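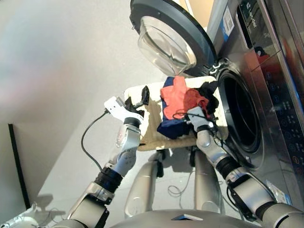
Call for participants: household laundry handling study, Istberg

Drundari is recruiting 66 adults for a study of how laundry is sorted, carried and loaded at home. The study covers front-loading washing machines only. Data collection starts in September and runs for 6 weeks.

Participants must:
- be 18 or older
- do at least two loads per week at home
- have had the same front loader for a minimum of six months
- be able to lift a full basket to waist height

Apartment and shared laundries are eligible. Top loaders and washer-dryer combinations are excluded.
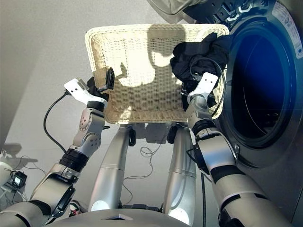 Gilchrist

Each participant keeps a log of every load: garment types, colour sorting, carrying container (basket, tray, bag or none) and programme selected. Entries are made on the Zonus form, on paper or online. One home visit of 76 minutes is scheduled between 9 am and 4 pm. Participants supply their own detergent.

Payment is $700 on receipt of the completed log. Partial logs are paid pro rata.

To apply, send your postcode, machine model and year of purchase through the enquiry form, quoting "Laundry handling". Shortlisted applicants will be contacted by email.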